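Unit 2: Hard-Shell Luggage – Shell, Seam and Casters
Handout for the product construction course, O. Urban

2.1 Shell

A hard-shell case is built from two formed halves that meet along a seam. Flat panels flex under load, and most of the stiffness comes from the curved areas. A generous corner radius spreads an impact over more material and is easier to form without thinning. When comparing samples, measure wall thickness at the center of the broad face and again at each corner. The difference tells you more than either value alone.

2.2 Seam

The seam is the weakest line on the case. Check that the two halves line up along the full length, then press on one half near each corner and watch for a gap. Record the position of any gap measured from the wheeled end.

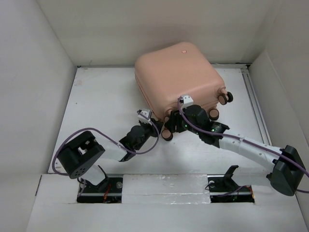
2.3 Casters

Spinner wheels are carried in housings that project from the shell at the corners. In a twin-wheel caster, two wheels share one housing, and the load on each tire is lower than with a single wheel. The projection matters for two reasons. It gives the wheels room to swivel, and it places the mount where side impacts are likely.

Lay the case down with its broad face upward before inspecting the casters. Turn each wheel by hand, then swivel the housing through a full circle. Note rubbing, side play and any tire that has lifted from its disc.

2.4 Worked exercise

A test case is loaded to 110 N and stands on four casters. With an even load, each caster carries 27.5 N. Now assume the contents have shifted so that one pair of casters carries 55 percent of the total. That pair carries 60.5 N – 30.25 N per caster if the pair shares it equally.

Repeat the calculation for a total load of 1,000 N and state which part of the mount you would inspect first.

Reading before Unit 3: the Murín notes on hinges and latches, sections 1 and 2.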